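Kavside sells Katano warehouse and leases part of it back

Apr 12, 2023

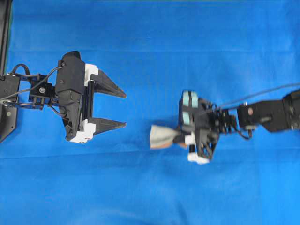
Kavside has completed the sale of its Katano distribution site to the property group Satti. The price is 34.6 million euros, paid in cash on completion. Contracts were exchanged in March, and the transfer was registered this week.

The site consists of 2 buildings on a single freehold plot. Kavside will remain in the larger one under a lease with fixed annual rent increases and a break option at the midpoint. The smaller building passes to Satti with vacant possession. Kavside's stock there was moved out before the exchange of contracts, and Satti is expected to offer the space to light industrial tenants.

In its trading note, Kavside values the site at a little under the sale price in its most recent accounts, so the disposal will show a modest gain in the first-half figures. Part of that gain is deferred under the lease accounting rules and will not appear in full this year. The company has asked analysts to leave it out when comparing operating profit with the previous period.

Most of the proceeds will go towards the bank facility taken out for the purchase of Kimero, the handset parts distributor. That facility carried a floating rate, and interest on it rose at each of the last few quarterly resets. Kavside says the repayment leaves it well inside its lending covenants. The remainder stays on the balance sheet as working capital. No special dividend is planned.

Staffing at Katano is unchanged. The site employs 346 people across both shifts, and all of them are based in the building that Kavside is keeping. Delivery addresses, collection times and account numbers also stay as they are. Suppliers who invoice for site services should note that charges for the smaller building are now payable by Satti, and that any invoice dated before completion should still go to Kavside.

Satti now holds 600 units of industrial and storage space across its portfolio. It has not said how the purchase was financed. Its own results are due later in the quarter, and the Katano rent will be included from the second half.

Shares in Kavside closed slightly higher on the day of the announcement, on ordinary volume. The company's next scheduled update is the half-year statement, which will give the final figure for the deferred gain and the revised net debt position.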